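Proltska patch panel set, gripper comparison in simulation

Version of 12th January. The set contains rendered episodes for comparing two grippers, Rakiris and Barros, on the same network cable task. There are 90 episodes for each gripper, and every episode has a wrist view and a room view.

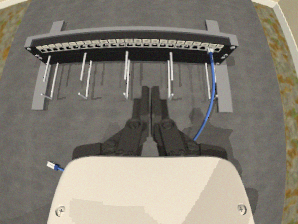
We kept the panel pose, the lighting and the controller settings the same for both grippers – only the finger model and its closing force are different. Please do not mix the two folders for training, as the joint names do not match.

The room view is rendered at a lower rate than the wrist view. Use the time stamps to align them.

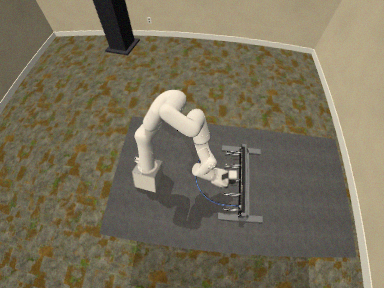
Room view: arm, rack and blue cable on the gray mat.

Known problems
In 31 episodes the cable model passes a little through the mat. They are listed in skip.txt.
The loader needs Gistau 4 or later.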